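인쇄하기 | 이메일로 보내기

손에 쥐는 그리퍼, 한 달을 써 보니
월러니스 핸드 그리퍼 키트 사용기

로봇 팔을 들이기 전에 사람 손으로 먼저 작업 데이터를 모으려는 작업장이 늘고 있다. 월러니스(Walarness)가 4월에 내놓은 핸드 그리퍼 키트는 이런 곳을 겨냥한 제품이다. 손잡이를 쥐고 물건을 집으면 그 과정이 손목 쪽 카메라에 그대로 기록된다. 본지는 키트 2대를 빌려 소형 부품을 다루는 작업대에서 한 달 동안 사용했다.

상자를 열면 손가락 링크와 패드, 손잡이, 카메라 거치대가 따로 포장되어 있다. 조립에는 오전 한나절이 걸렸다. 설명서는 그림이 크고 순서도 맞지만 나사 규격 표기가 두 군데 빠져 있어 제조사에 문의해야 했다. 답은 그날 오후에 왔다. 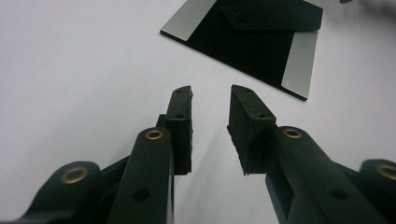
평평한 부품을 집는 일이 가장 까다로웠다. 얇은 판은 패드 끝이 바닥에 거의 닿을 만큼 손을 낮춰야 하고, 각도가 조금만 틀어져도 한쪽 모서리만 들린다. 판 위에 작은 조각을 올리고 내리는 작업은 그보다 수월했다. 처음 며칠은 손목이 뻐근했으나 팔꿈치를 작업대에 붙이는 요령이 생기자 나아졌다.

구조는 단순하다. 양쪽 손가락이 각각 링크로 움직이고, 회전축 구멍에는 황동 부싱이 들어간다. 패드 표면은 약간 거칠어 매끈한 부품도 잘 미끄러지지 않았다. 다만 패드는 소모품으로 보는 편이 맞다. 우리는 집기 동작을 1,000회 기록한 뒤 한 벌을 갈았다. 교체에는 8분이 걸렸고 육각 렌치 하나면 충분했다.

함께 빌려 쓴 소프트웨어는 지르노라(Jirnora)의 기록 프로그램이다. 녹화를 시작하고 끝내는 조작은 쉽다. 실패한 동작을 골라 지우는 화면은 불편하다. 1,000회 가운데 166회를 버렸는데, 하나씩 재생해 확인하고 삭제 단추를 누르는 일에 꼬박 하루를 썼다. 여러 건을 한꺼번에 고르는 기능은 다음 판에 넣을 예정이라고 한다.

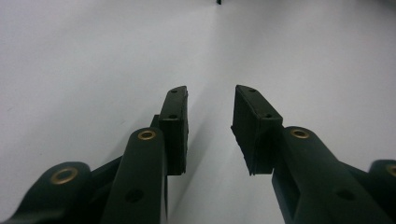 작업대는 흰 상판을 권한다. 무늬가 있는 상판에서도 시험했는데 나중에 영상을 검토할 때 작은 부품의 윤곽을 알아보기 어려웠다. 조명은 위에서 고르게 비추는 것이 좋고, 손가락 아래로 지는 옅은 그림자 정도는 문제가 되지 않았다.

비슷한 용도의 라우르(Laur) 그리퍼는 더 가볍지만 패드만 따로 살 수 없다. 부품을 자주 바꿔 가며 오래 기록할 곳이라면 월러니스 쪽이 낫다. 하루 한두 시간만 쓸 곳은 무게부터 비교해 보기 바란다. 국내 판매와 수리는 로스텀(Lostum)이 맡고 있으며, 구매 전 대여도 같은 곳에서 신청할 수 있다.

문의: 편집부 | 무단 전재 및 재배포 금지 | 맨 위로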